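Session 4 notes: Cleaning and sorting soft toys
Pet and Play Item Care, evening course, Hellwig Learning Center
Handout by Colleen Melnyk

Hi everyone! A few people asked me to type these up because I talk too fast when I get going on rope toys, so this is more or less what I said at the counter, plus a couple of things I forgot. Bring it with you next time, we'll be building on it.

First, the tray. If you take one habit home from this course, please let it be the tray. Before I wash a single thing I get everything that needs attention onto one surface with a rim, next to the sink, and I look at it all together. Years ago I'd grab a toy off the floor, scrub it, go find the next one, set it down where the dirty one had been, and so on until I had no idea what was clean. (I did this for an entire shelf of donated toys in January once. I ended up doing the shelf over.) Red is a nice color for a tray, by the way, since dog hair and fluff show up well against it, and a bit of texture on the bottom keeps balls from taking off quite so fast.

What goes on it? The toys, of course, and then whatever you're going to clean them with. I like a terry towel and a plain sponge. I'm not fussy about brands and I don't get paid by anybody, so buy what's on sale. 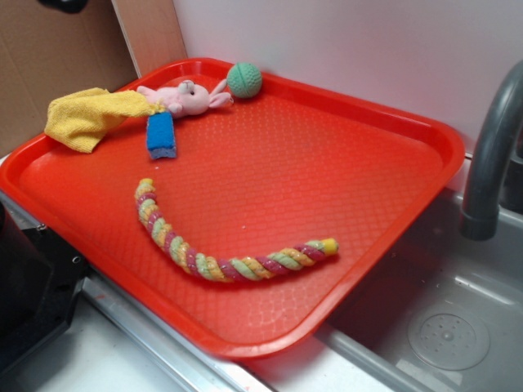 Once everything is in one place, sort by what the toy is made of. I couldn't care less who plays with it at this point, dog or toddler or grown man. Fuzzy plush goes one way, rope goes another, rubber and foam go a third. You're sorting by how much water the thing is going to hold on to, and for how long, and that decides the order you work in. Slowest to dry gets washed first, so it has the whole afternoon ahead of it. In most houses that's the rope.

Rope toys

I have opinions about rope toys! A twisted rope is lovely to chew on and a real pain to get clean, because the dirt works its way down between the strands and stays there. So:

Bend it before you wet it. Hold it over the sink or the trash and bend it back and forth along the whole length, so the twist opens up a little and the crumbs fall out.

Check the ends. If you find long loose threads, trim them close. If the end is coming apart altogether, the toy is done. Ilse Teuber, who taught this course before me and whose notes I still steal from, had a rule that you never negotiate with a rope. Strands that a dog can swallow are a vet visit waiting to happen, so out it goes.

Soak it in warm water with a little mild soap, squeeze it down its length, and rinse until the water runs clear. Then squeeze again, harder than you think. Hang it up somewhere with moving air. A rope lying flat dries on top and stays damp underneath, and you'll smell it before you see it.

Someone asked about the microwave. I know it's all over the internet. I don't teach it, I don't like it, and if your rope has any plastic or metal in it you could have a fire, so please skip it in my class.

Foam and rubber balls

Balls are the easy part of the evening, which is why I do them when I'm getting tired. The thing to know is that dimples and grooves hold dirt, so a quick wipe around the outside won't do it. Use a soft old toothbrush and go in small circles, turning the ball as you go.

Then do the squeeze test. Press it gently from two sides and look closely at the surface while it's under pressure. Cracks that are invisible on a resting ball open up when you do this. Let go and see if it comes back to shape. A ball that stays dented, or sheds little bits onto your fingers, goes in the trash.

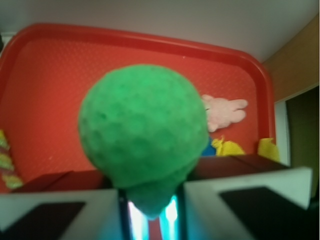

Size matters too, and this is a safety point so I'm going to be a bit bossy. A ball has to be too big to slip to the back of the throat of the biggest dog in the house. Your smallest dog's favorite can be dangerous for the big one. If you've got both, keep two baskets and put the small balls up high.

Foam drinks water, so wash it fast and don't leave it sitting in the basin while you answer the phone. Squeeze it out in a towel afterward. Rubber you can just dry off and put away.

Plush

Now the bunnies and bears. Check the tag first, if there still is one. Feel all over for hard spots, squeakers, and anything that might be a battery. Tug (gently!) on the eyes and the nose. Stitched features are a lot safer than glued or buttoned ones, and if I'm buying for a baby or a puppy I won't consider anything else.

For a light cleaning you don't have to soak a plush toy at all. Dampen the sponge, put a tiny bit of soap on it, and work with the nap, a small patch at a time. Go over it again with clean water, then press it between the layers of a dry towel. Ears are the slow part. Long ears especially want to be laid out straight, or they dry with a crease that never quite leaves.

When a machine wash is allowed, use a mesh bag or a knotted pillowcase, cold water, gentle cycle, and no dryer heat.
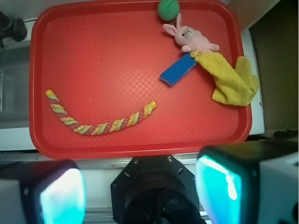

A word about the helpers, since they're forgotten every single time. Your towel and your sponge have touched every dirty thing on the tray, so they get washed last and hung up to dry as well. I keep a sponge just for toys and don't let it near my dishes. Pick a color and stick to it, and tell everybody else in the house what the color means.

The tray gets a scrub too. Fine patterns on the bottom collect a gray film that you don't notice until you run a fingernail over it. Hot soapy water and a brush, rinse, stand it on its edge to drain.

For next time

Please bring one rope toy, one ball and one plush of your own, in whatever condition they're in. Truly filthy is welcome, I enjoy those. Bring a towel as well, because the center's drawer is getting thin. We'll be talking about stains, and about mending seams with a ladder stitch, so if you own a needle you like, throw it in your bag.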